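Mollow Hall to Reopen in April With Free Evening Classes for Clalton Residents

CLALTON – After two long years of planning, patching and a great deal of paint, the Enache Foundation is so pleased to share that Mollow Hall will open its doors again this April, with a full season of free evening classes for anyone who lives in Clalton (and yes, that includes those of you just over the bridge!).

The old grain exchange has been a favorite of ours for as long as we can remember, and we wanted to keep what people loved about it: plenty of daylight, lots of room to move, and a front door that's easy to find. The first season offers 40 classes, from bread baking and beginner Spanish to choir, bike repair and watercolor, with seats for 600 learners in all.
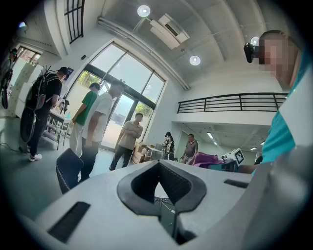

How to Sign Up

Registration opens at 9 a.m. on the first morning of April, at the front desk or by phone. Each household may choose up to 2 classes to start with, and we'll gladly keep a waiting list for the rest.

Our warm thanks go to Vokutden, the Clalton flooring company that gave us such a generous price, and to the more than 1,000 neighbors who sent in class ideas. Please keep them coming, as the fall schedule is still wide open.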